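Reading time: 6 minutes

How Does a Robot Learn to Clean a Bathroom?

Friday, May 21, 2021
By the Hendricks Young Readers' Desk

Search this site Enter a word or topic Go

Most people learn their chores by watching someone else. A parent or an older brother or sister shows you how to wipe a table, and then you try it. The first few times you may miss a corner. After some practice, you can wipe the table while thinking about something else.

Robots can learn from people as well. Engineers call this "learning from demonstration." A demonstration is a way of showing how a thing is done. The person who does the showing is called a demonstrator, and the record of one complete try, from start to finish, is called an episode.

This article explains how demonstrations are made and what happens to them afterward. It uses one chore, wiping a toilet with a cloth, which is one of the household tasks studied in the Idbridge project.

Why not just write instructions?

A computer program is a list of instructions. For some jobs a list works very well. A machine in a factory that puts the same cap on the same bottle all day can follow a list, because the bottle always arrives in the same place.

A home is different. Suppose you had to write instructions for picking up a cleaning cloth. Where is the cloth? Is it flat, folded, or in a heap? How hard should it be squeezed? A cloth changes its shape each time it is touched, and it would take a very long list to cover every shape it could have. Engineers call things like cloth, rope, and dough "deformable objects." They are among the hardest things for a robot to handle.
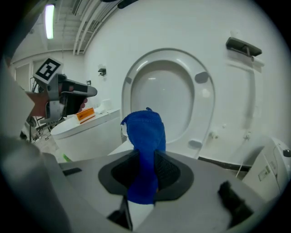 A person does not need such a list. Your hands and eyes have handled cloth since you were very small, and you know what to do without putting it into words. The purpose of a demonstration is to record that skill directly, through movement.

Two ways to show a robot

The first way is remote control. The demonstrator holds a set of controls, and a robot arm copies each movement as it is made. When the demonstrator's hand goes left, the arm goes left. The word for this is "teleoperation." The first part, "tele," comes from a Greek word meaning "far off," and you will find it in "telephone" and "television" too. Teleoperation is useful because the robot's own arm does the work, so the recording fits that robot exactly. It can be slow, however. The demonstrator often cannot feel what the robot is touching, and the robot must be brought to wherever the chore is.

The second way is to work by hand with a special tool. The tool is called a hand-held gripper. A gripper is the part of a robot that does the job of a hand. It usually has two fingers that open and close. In a hand-held gripper, these fingers are fixed to a handle, and a person carries the tool and does the chore with it. The robot does not have to be there at all. It will learn later, from the recordings.

You may wonder why the demonstrator does not simply use bare hands. A human hand has five fingers and can bend in many ways that a two-fingered gripper cannot. If the demonstrator tucked a cloth under a thumb and smoothed it with a little finger, a robot could not copy the movement. By using the same kind of fingers that the robot has, the demonstrator shows only movements that the robot can make.

What is recorded

Each episode in the Idbridge project contains 2 main kinds of information. One is video, which shows what was in front of the demonstrator and the tools. The other is movement: where each gripper was, which way it was turned, and how far its fingers were open.

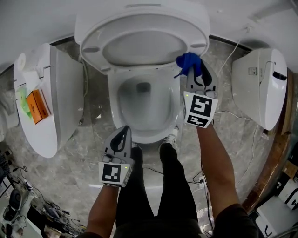 Knowing where a tool is may sound simple, but a computer must work it out from clues. One common clue is a printed pattern called a fiducial marker. "Fiducial" is a word for something that can be trusted as a fixed point for measuring. The white cubes on these grippers carry such markers, made of black and white squares. A computer knows exactly what the pattern looks like from straight ahead. When the pattern appears smaller in a video, the computer can work out that the marker is farther away. When the square looks slanted, the marker has been tilted. Small differences of this kind allow the computer to follow a gripper through a whole episode.

Working with two hands

Some chores need only one hand, and others need both. For wiping, one gripper may hold the cloth while the other stays free – ready to lift a seat, steady a part, or take the cloth when the first gripper cannot reach. The gripper that is waiting is recorded too. A robot with two arms has to learn what both of them should do at every moment, and keeping one arm out of the way is part of the lesson.

From many tries to one skill

One episode is not enough. If a robot saw a toilet wiped only once, it might learn to wipe that one toilet in that one position and nothing else. Demonstrators therefore repeat a chore many times, with changes. The cloth may start in a new place. The person may begin at the back of the rim and, the next time, at the front.

The Idbridge group began its bathroom recordings in February. In its first set, demonstrators completed 357 episodes of wiping. The plan is to reach about 2,000.

The recordings are then given to a computer program called a learning model. The model studies the video and the movements together and looks for patterns that connect them. When the rim looks like this, the gripper moves like that. After a great deal of practice, the model can be given a new view and can predict a movement that suits it.

Next comes a test with a robot. In the Idbridge plan, each test has 50 tries, and a person stays beside the stop button throughout. If the robot drops the cloth often, the group records more episodes that show how to hold it and how to pick it up again. Mistakes that are put right can be valuable lessons. A demonstrator who loses hold of a cloth is asked to keep going and recover it, so that the model can learn to do the same.

Words to know

Deformable object: a thing that changes shape easily when touched, such as a cloth.
Demonstrator: a person who shows how a task is done.
Episode: the record of one try at a task, from start to finish.
Fiducial marker: a printed pattern that helps a computer work out where something is.
Gripper: the part of a robot that takes hold of things.
Teleoperation: controlling a machine from a distance.

Try it yourself

Ask an adult for two wooden spoons and a small dry cloth. Hold one spoon in each hand and use them to pick up the cloth and wipe a table. Then ask a friend to watch you and copy exactly what you did. Write down which parts your friend found hard to copy, and try again with the cloth folded a different way.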